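Where Wood Comes From

Wood is one of the oldest materials people use. It was here long before plastic, and long before steel. People still build with it, sit on it, write with it and burn it to keep warm.

Look around any room and you will probably find some.
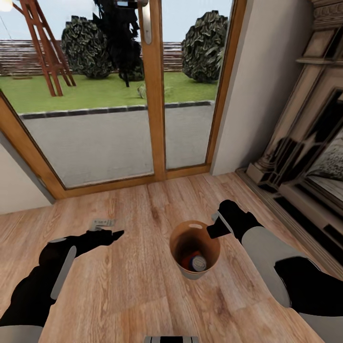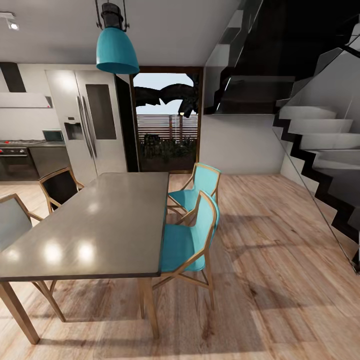

Wood indoors: a door frame and a plank floor in the first picture, table legs and chair legs in the second.

What is wood?

Wood is the hard part of a tree, under the bark. It has two jobs. It holds the tree up, and it carries water from the roots to the leaves.

If you could look at a piece of wood through a strong microscope, you would see that it is made of very small tubes. Most of them run up and down the trunk, like a bundle of drinking straws held together with glue. The walls of the tubes are made mostly of a material called cellulose (say SELL-yoo-lohs). The glue is called lignin (LIG-nin). Cellulose makes wood strong when you pull on it. Lignin makes it stiff.

Because the tubes all go the same way, wood is easier to split along its length than across it. The direction of the tubes is called the grain. If you have ever had a splinter, you have met the grain up close. A splinter is a little bundle of tubes that came loose.

How a tree makes wood

A tree does not get its wood from the soil. Soil gives it water and small amounts of minerals. Most of the dry weight of a tree comes from the air.

Leaves take in a gas called carbon dioxide. They use sunlight to join it with water and make sugar. This is called photosynthesis. The tree then uses the sugar to build new cellulose and lignin.

New wood grows in one place only, a thin layer just under the bark called the cambium. Each year the cambium adds a new coat of wood on the outside of the old wood. That is why trunks get thicker. A tree grows taller only at the tips. If you hang a swing from a branch and come back ten years later, the branch will be fatter but it will be at the same height.

Reading the rings

In places with a warm season and a cold season, a tree grows quickly in spring and more slowly in late summer. The spring wood is usually lighter in color and the summer wood is darker. In winter the tree stops growing. One light band and one dark band together make one year.

You can count the dark bands on a stump to find out how old the tree was when it was cut. Start in the middle and work out to the bark. Use a pin or a sharp pencil to keep your place.

The rings tell you other things too. A wide ring often means a year with plenty of rain and sun. A narrow ring can mean a dry year, or a year when insects ate the leaves. A black scar may mean there was a fire. Scientists who study rings are called dendrochronologists. They can match the rings in an old roof beam with the rings in other old wood and find the year the tree was cut down.

Some trees near the equator do not make clear rings at all. It is warm there all year, so they may never stop growing long enough to leave a line.

Hardwood and softwood

Wood is sorted into two groups. Softwood comes from trees with cones, such as pine, spruce and fir. Most of these have needles and stay green in winter. Hardwood comes from trees with broad leaves, such as oak, maple and birch.

The names can fool you. Balsa is a hardwood, and it is so soft you can dent it with your fingernail. Yew is a softwood, and it is harder than many hardwoods. The names are about what kind of tree the wood came from.

Softwood trees mostly grow faster, so the wood costs less. Builders use it for the frames of houses. Hardwood is often picked for floors, tool handles and musical instruments.

A visit to the sawmill

A sawmill is a place where logs are cut into boards. Venkatesh Devadiga runs the saw at Kinyua Mill, a small mill outside the town of Ernitia. The mill cuts mostly pine. The trees are usually 40 years old when they arrive.

"Kids think the saw is the main thing," he says. "It's the loudest thing. The drying takes a lot longer."

The work goes in this order.

First the logs are sorted by size and type. One Thursday in August the yard had 683 logs waiting, stacked in rows. Sprinklers kept them wet so they would not crack in the heat.

Next the bark comes off. A machine with a spinning ring of blunt knives scrapes it away. The bark is not thrown out. It is chopped up and sold for gardens.

Then the log goes through the saw. The first cuts take off the round sides and leave a square shape. More cuts turn the square into boards. The person running the saw has to look at each log and decide how to turn it so that as much of it as possible becomes good boards. A large log can be very heavy. The heaviest one that week weighed 1,030 pounds.

After that the boards are dried. A living tree is full of water, and fresh boards are too. If you built a table from them, the wood would shrink and twist as it dried, and the table would wobble. At the mill the boards are stacked with thin sticks between them so that air can move through. Then they go into a big heated room called a kiln (say KILL or KILN, both are fine). Pine boards stay in the kiln for several days. Thick oak can take weeks.

To show visitors how much water comes out, Venkatesh weighed the log of 1,030 pounds again after it had been sawn and the boards dried. He kept all the pieces, even the slabs from the sides and the sawdust, and dried those too. Together they weighed 762 pounds. The difference was water.

Last, the dry boards go through a planer, a machine that shaves them smooth. Now they are ready to sell.

Other things made from wood

Not all wood ends up as boards.

Plywood is made by peeling a log in one long thin sheet, the way you might peel an apple. The sheets are glued together in layers. The grain of each layer goes across the grain of the next one, so plywood is hard to split.

Paper is made from wood chips. They are cooked with chemicals until the lignin comes out and the cellulose tubes float apart. This mush is called pulp. It is spread on a moving screen, pressed flat and dried. Tear a piece of paper slowly and look at the edge. The tiny hairs are cellulose fibers.

Cellulose is also used to make a cloth called rayon. Your shirt may have been part of a tree.

Does cutting trees hurt forests?

It can. When a whole forest is cleared and nothing is planted, the animals lose their homes. Rain can wash the soil away. In some parts of the world this is a serious problem.

It can also be done with care. In a managed forest, people cut some trees and plant new ones or leave space for seeds to sprout. They stay away from streams and leave some old trees standing, because owls and woodpeckers need them for nests. They leave dead logs on the ground too. Beetles, mushrooms and salamanders live in those.

Using wood things for a long time helps. So does fixing a chair when it gets loose.

Try it yourself

You need two ice pop sticks, a bowl of water and a ruler.

1. Measure the width of both sticks and write the numbers down.
2. Leave one stick in the water overnight. Keep the other one dry.
3. Measure both again in the morning.

The wet stick should be a little wider - you may need to look closely. Now measure how long each one is. The length hardly changes. Wood swells across the grain much more than along it. This is also why a wooden door can stick in damp weather and close easily when the air is dry.

Words to know

Bark: the outer cover of a tree.
Cambium: the thin layer where new wood is made.
Cellulose: the material that makes up most of the walls of the tubes in wood.
Grain: the direction the tubes run.
Kiln: a heated room for drying boards.
Lignin: the natural glue that makes wood stiff.
Pulp: wet, mashed wood fiber used to make paper.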